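Notes for the Drumport evening talk: Handing Things Over

Slide 1. Title only. Wait for the chairs to stop.

Open with the egg cup story. My aunt kept 306 of them and never once passed one to a guest without saying "have you got it?" Pause. The guest always said yes. Four broken, by her count, and she blamed the guests.

Slide 2. What giving looks like. Palm up is an offer. Palm down is a grab, or a vicar. Ask the front row to pass the satsuma along. They will all look at the satsuma and never at each other, so point this out kindly.

Slide 3. When do you let go? Too early and it's on the carpet. Too late and you are having a small tug of war over fruit. Areeba Satti's phrase is "the polite half second", which I have stolen with her permission. Mention that she timed 200 handovers at a bus station café in November and came home with a cold.

Slide 4. Small round things. A mug has a handle and tells you where to go. A round thing is no help to anybody. The giver holds it from underneath, which leaves the top for the taker, and the hand below stays put until the other grip has closed.
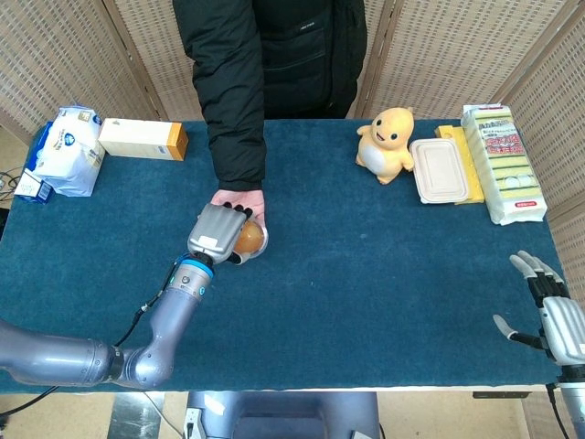
Slide 5. Cloth on the table. I am in favour. Leopoldo Villaseñor prefers bare wood and says cloth makes people careless. He will be in the third row and will want to say so again. Let him, but keep it to one go.

Drink of water. Get the satsuma back before questions.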